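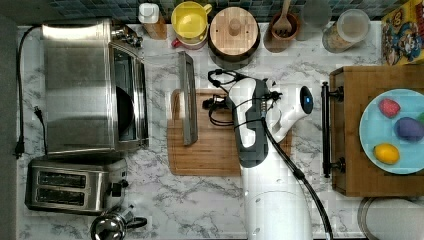
Kitchens > Counters > Marble counter, appliance end

Gallery: counter layout, Harawira kitchen

The subject is one stretch of marble-patterned countertop, white with gray veining, used for both storage and prep. Layout by Apolline Texier, notes by Bevan Nepia. The listing number is 3245.

Appliance side. The stainless-steel toaster oven and the two-slot toaster share the left side of the counter. Both stay out all year. Cords should run along the counter edge, clear of the prep area.

Back edge. Small items go against the mosaic tile: mug, lidded wooden canister, utensil crock, a clear jar of pale grain. Cereal stays in its box - it is used up too fast to be worth decanting.

Prep area. The cutting board has a groove around its edge to hold juice.

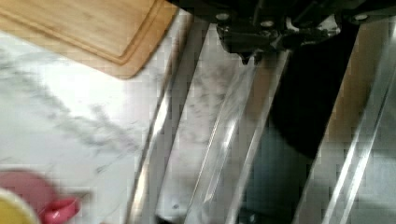 Bamboo tolerates daily use if it is oiled on both faces. Texier oils in May and again in the fall, sanding first with 400 grit, then 2000 if the surface is still rough. Allow 4 hours before the board goes back on the counter.

Marble patterns hide crumbs well and hide water rings poorly. Wipe with a damp cloth, then a dry one.

Next in this section: Telari pantry, shelves and bins.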